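Cómo cuidar una mesa blanca con canto de madera

Una superficie lisa y clara pide poco mantenimiento, pero deja ver enseguida los roces y las motas oscuras.

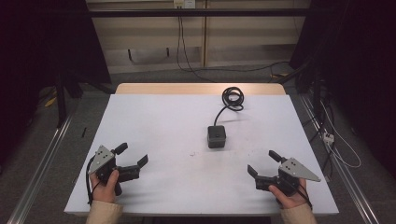 Limpieza de diario

Antes de pasar un paño húmedo hay que retirar el polvo en seco. La arenilla que queda sobre el tablero raya más que cualquier objeto que se apoye encima, y al mojarla se arrastra de un lado a otro. Sirve un paño de microfibra limpio o un cepillo de cerdas blandas.

Después se pasa el paño bien escurrido con agua tibia y unas gotas de jabón neutro. Para una mesa de tamaño normal bastan 2 litros de agua. Se empieza por el extremo más alejado y se termina en el borde más cercano, en pasadas largas. Se aclara con otro paño y se seca al momento, sobre todo en la junta con la madera.

Roces grises

Casi todos los roces que aparecen en un tablero claro son material depositado por otro objeto: goma, plástico oscuro, la base de un aparato. Se prueba primero con una goma de borrar blanca, sin apretar. Si no salen, se mezcla bicarbonato con agua hasta hacer una pasta fluida y se frota con la yema del dedo envuelta en un paño suave.

La esponja de melamina también funciona, pero es abrasiva. En acabados satinados puede dejar una zona más mate que el resto, así que conviene probarla antes en un rincón. En acabados brillantes es mejor no usarla.

Motas y puntos oscuros

Primero se comprueba con la uña si el punto tiene relieve. Si lo tiene, suele ser pegamento, pintura o comida seca: se ablanda con un paño húmedo durante unos minutos y se levanta con una espátula de plástico. Si no tiene relieve, puede ser tinta. Un bastoncillo con alcohol quita la mayor parte, siempre que el acabado lo admita. Los tableros barnizados o pintados pueden perder brillo.

Si lo que hay es un golpe pequeño que ha llegado al material de debajo, se rellena con cera dura del mismo tono. El estuche de Urnetti trae 11 barritas y los blancos se pueden mezclar entre sí – el blanco puro casi nunca coincide con un tablero que tira a gris.

El canto de madera

La madera se trata aparte. Nada de bicarbonato ni de alcohol, que resecan y aclaran la zona. Para la limpieza corriente, paño apenas húmedo y secado inmediato. Si el canto es de madera maciza aceitada, se le da aceite 2 veces al año; nosotros usamos el incoloro de Mustia, muy poca cantidad, y retiramos el sobrante a los pocos minutos. Si está barnizado, el aceite no penetra y solo deja una película pegajosa.

Antes de aceitar se coloca cinta de carrocero sobre la parte blanca, pegada a la junta. El aceite amarillea los tableros claros cuando se queda en el borde. La cinta se quita el mismo día.

Cables sobre la mesa

Los cables negros pueden dejar marca en un tablero blanco si pasan semanas en el mismo sitio, más aún si les da el sol. El cable que sobra se enrolla en vueltas amplias, sin doblarlo, y se deja plano hacia el fondo, fuera de la zona donde se apoyan las manos. Una tira de velcro lo mantiene recogido. Las bridas de plástico tienen puntas que rayan.

Para un cable que cruza la mesa a diario va bien una canaleta adhesiva bajo el tablero. La de Dandholm mide 44 cm y se corta con tijera.

Aparatos y herramientas

A los aparatos pequeños que se quedan fijos se les pegan discos de fieltro en la base. Hay que revisarlos en octubre, cuando toca la limpieza a fondo, y cambiar los que tengan arenilla incrustada. Las herramientas con partes metálicas se dejan sobre una alfombrilla de corte o un retal de fieltro grueso. La alfombrilla Tarigan se enrolla y cabe en un cajón.

Actualizado el 12 de enero de 2021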